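Print this page | E-mail this thread

Flavongate Tinkerers - Hardware - Workstations and old servers

Thread: Old Dell board, is it worth cleaning up or do I bin it?

flux_and_tea wrote:
Evening all. I've been given a Dell workstation board out of a machine that was being stripped at work, and I'd like to get it going again as a box for the shed (music, a few manuals, maybe a bit of file storage). It's the big green sort with memory slots on both sides of the processor, so it's got room for far more RAM than I'll ever buy.

The processor is still in the socket. The cooler came away before I got my hands on it and there's old paste left on the metal lid. I paid 12 quid for the lot, and that included a bag of screws I don't recognise, so I'm not out of pocket whatever happens. But my brother-in-law says boards like this are more trouble than they're worth and I should put it on the scrap pile.

What would you lot do? I've built two ordinary PCs and never touched a proper workstation.

Marrowfat wrote:
Keep it! I've had one of these going in the back bedroom for years and it's the most reliable thing in the house, boiler included. Clean the paste off, put a stick of memory in the first slot on the list in the manual and see if it wakes up. You can worry about the rest afterwards.

Do you have the power supply that went with it? That's where people come unstuck.

E-mail this post to a friend

flux_and_tea wrote:
No power supply, just the board and the cooler. I've got a decent ordinary one I took out of the last build. Is that not going to work?

oldsolder62 wrote:
Maybe, maybe not. Dell liked to do its own thing with power connectors and a plug that fits isn't the same as a plug that's wired the way you think. Find the exact board number, find the pinout for it, and check it with a meter before you go anywhere near the switch. I cooked a board in my Prelholm days by being impatient and I can still smell it.

I'm with the brother-in-law, by the way. By the time you've bought an adaptor, the right memory, a case it'll fit in and a fan it doesn't complain about, you could have had a little second-hand desktop that sips electricity. These things drink it.

Marrowfat wrote:
He said it's for a shed, he's not going to run it day and night. And where's the fun in a little second-hand desktop?

oldsolder62 wrote:
The fun is in it working.

Ewan Henare wrote:
Bit of both from me. I've repaired a fair few of these and the boards themselves are tough, it's the bits round them that cost you. Before spending a penny I'd have a really good look at it under a strong light. You want to go over the capacitors for bulging or crust, look between the memory slots for fluff, and check round the socket for anything that's crept off the lid. Tilt it about while you look - some things only show up from the side.

Have you got a picture of it? Close in on the processor if you can.

flux_and_tea wrote:
Right, got it on the bench after tea. It's a bit shiny near the Dell lettering but I think the processor end is clear enough. 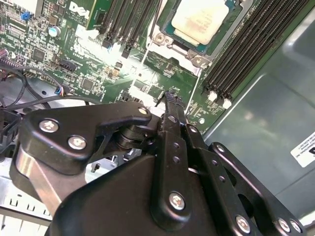 Reading time: 4 minutes

I can't see anything horrible on it myself, but I don't really know what I'm looking for. The smudgy stuff on the lid is what I meant about the paste. Do I take the processor out to clean it or leave it where it is?

Print this post

Ewan Henare wrote:
Thanks, that helps. Leave it where it is for now. The frame is holding it nicely and the lid's easy enough to get at, so you can do the whole job with it in the socket. The one capacitor with the blue top looks upright to me, but I wouldn't swear to anything from a photo, so do go round the rest of them yourself.

For the lid, use isopropyl alcohol and a coffee filter or a lint-free cloth. Get the cloth damp, not dripping, and wipe from the outside in towards the middle so you're not pushing muck over the edge and down into the socket. Do it a few times with a clean bit of cloth each go. I use the 70 per cent stuff for cases and screens, but get something stronger for this, it dries off quicker.

bellows_and_brass wrote:
I'd have it out. Sorry Ewan! If you don't know who had the board before then you don't know what's underneath, and I'd want to see the contacts before I put any power through it. I had one from a clearance at Staltden that looked lovely on top and had a bent pin hiding in the socket, and I spent a whole August chasing memory faults that weren't memory faults.

Ewan Henare wrote:
Fair point, and if it plays up then yes, that's the next thing. But I've seen more pins bent by people checking for bent pins than by anything else. First time with a socket like that, I'd test before lifting.

bellows_and_brass wrote:
We'll have to disagree. Good light, steady hands, lever up gently, lift straight. It isn't surgery.

Marrowfat wrote:
On my board the memory has to go in matched sets in a certain order or it sulks and beeps at you. Worth having the manual open on the table. And do check which type it takes before you buy! Server memory is cheap as chips but there are several sorts and they don't mix. I paid 40 for a bundle that fitted beautifully and did absolutely nothing.

oldsolder62 wrote:
I rest my case.

Marrowfat wrote:
I sold it on again for the same money, thank you very much.

flux_and_tea wrote:
Ha, well, I'm going to have a go. Plan so far is clean the lid, get a soft brush between the memory slots, look up the board number and do the meter business on the power supply. If it all looks right I'll borrow one stick and try it out of a case, on a wooden chopping board.

I'm going to leave the processor in for the first try. If it won't start then it's coming out and bellows can say I told you so.

What paste is everybody using? I've got half a tube of Nepia from the last build but it's gone a bit stiff.

E-mail this post to a friend

bellows_and_brass wrote:
Bin the stiff stuff, a fresh tube costs less than a pint. Pea-sized blob in the middle, or a bit more on a big lid like that one, and tighten the cooler screws a few turns each, going corner to corner.

Ewan Henare wrote:
What he said. And take the little battery out and test that too while you've got the meter in your hand. It should be a CR2032 if it's like the ones I've had, and a flat one gives you all sorts of daft errors at start-up.

oldsolder62 wrote:
Post the board number when you've found it and I'll dig out the pinout, I've probably got it in a folder somewhere. I still think you're mad.

flux_and_tea wrote:
Will do, cheers. Alcohol's ordered, should be here before the weekend.

Thread viewed 232 times

Print this page | E-mail this thread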